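机器人社工作台小窍门（六月更新）

这学期我们社团的双臂项目终于进入练习阶段，太开心了！把大家攒下来的经验写在一起，新同学来了可以直接照着做。

走线要留余量。线缆从底座到夹爪之间一定要留出一个松松的大弧，先用手把手臂慢慢掰到最远的位置，确认线不绷紧，再扎扎带。扎带别勒死，能塞进一根手指最好。我们第一次贪整齐，全部贴着臂杆扎，结果一伸手就把插头拽松了，重扎花了一个下午。

导轨螺丝每次开机前都摸一遍。安装板松一点点，夹爪那头就会差出好多。拧的时候对角轮流来，最后再统一加力。

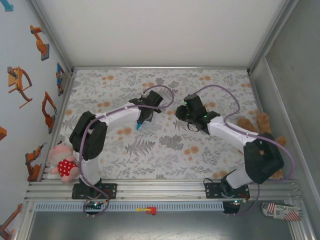
两条手臂第一次对着练的时候，速度一定调低！Qistina Subramaniam 学姐教的办法特别好用：先让一边不动，只练另一边，顺了再一起上。夹爪之间的最小距离写进程序里，我们用的是31毫米，练熟了再慢慢缩。

台面垫子用微湿的布擦，别喷清洁剂，擦完晾透再通电。垫子的边角容易翘，背面贴2条双面胶就服帖了。

练抓取从毛绒玩具开始吧，软的东西夹歪了也不心疼，掉下来也不会磕坏台面。等成功率上来再换积木，最后才轮到纸杯（纸杯真的很难，一捏就扁，可是成功那一下全社都在叫）。

线槽里不要堆零件。螺丝、小扳手用完放回盒子，盒盖上写清楚尺寸。我们有个旧饼干盒装了300多颗M3，按长短分了格子，找起来超级快。

电路板附近不放饮料，水杯统一放到门口的架子上。

收工顺序：手臂回到停放姿势，停程序，关电源，最后才拔线。有新窍门的同学直接补在后面，越多越好！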